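Gripper Comparison, Cell 2: Gallery

Fotine bench notes, posted January 26, 2023
Text: Benedicta Ametepe. Test runs: Ruth Tindall and Josefien De Smet.

This page collects the notes from the December gripper trials. The purpose was to choose one fingertip set and one wrist camera position for sorting wire offcuts, a job on which our earlier parallel jaws did poorly. Three fingertip types were tried: the stock pads, the Saltow ribbed pads and a narrow tip machined by Deolinda Magalhães. Arms, controller and table stayed the same throughout. The full log runs to 3,415 grasp attempts, of which 778 were made with two arms working at once.

Speeds were limited to 70 percent of the controller maximum for all single-arm runs and 62 percent for two-arm runs. The lower figure was set after the first day, when the arms tripped the collision monitor on nearly every reach to the back of the table. Attempts made before that change are not in the log.
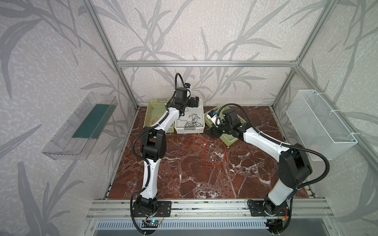
Two-arm sorting is the hardest of the test tasks and the one that separated the fingertips most clearly. A rigid part gives the planner one pose to aim for. A length of thin wire gives it dozens, most of them bad. The loose red and orange wires in the middle of the marble-patterned surface are the working set, with the baskets along the back as the targets. Orange on dark reddish brown was easy for the segmentation step to pick out. Black wire was not, and Josefien ended up lowering the exposure by hand for those runs. Both arms share the front rail, so every reach to the baskets passes over the work area, and the planner has to keep the elbows apart as well as the grippers.

Stock pads. Wide and smooth. Good on bundles, poor on single strands. The usual failure was a strand sliding out sideways during the lift. Closing harder helped a little and marked the insulation.

Saltow ribbed pads. The ribs hold a single strand well if it crosses them at a right angle. If it lies along a groove, the fingers close fully and the controller reports an empty grasp. Ruth added a wrist rotation before the final approach, which fixed most of these and lengthened the cycle.

Narrow tip. Best on single strands, worst on tangles – it tends to hook one loop and drag the rest along behind it. The tip also bent twice on contact with the table. A version in harder stock is on order from Mapplebeck.

Wrist camera, high position. Clear view of the target up to the last part of the descent, then the fingers cover it. Cable routing is simple and the lens stays clear of the work.

Wrist camera, low position. Keeps the fingertips in view all the way down. The cable needs more slack, and we had one connector pull loose during a full wrist turn. Recalibration after each remount added a fair amount of bench time.

Controller. Both arms ran from a single Kullance unit. Timing was steady with one arm. With two arms and both camera streams open, the command loop missed its deadline often enough to show up as a slight hitch in the motion. Moving image capture to a second machine cleared it.

Release. Every fingertip type had trouble letting go. Thin wire clings to the pad and comes back out of the basket with the gripper. A short open-and-shake motion is now part of the standard place routine for all three sets.

The ribbed pads with the low camera position go forward to the next round. The narrow tip stays on the list until the harder version has been tested. Beryl Wainwright has the raw logs and the fingertip drawings; ask her for the revised copy, as the first one has the pad widths in the wrong column.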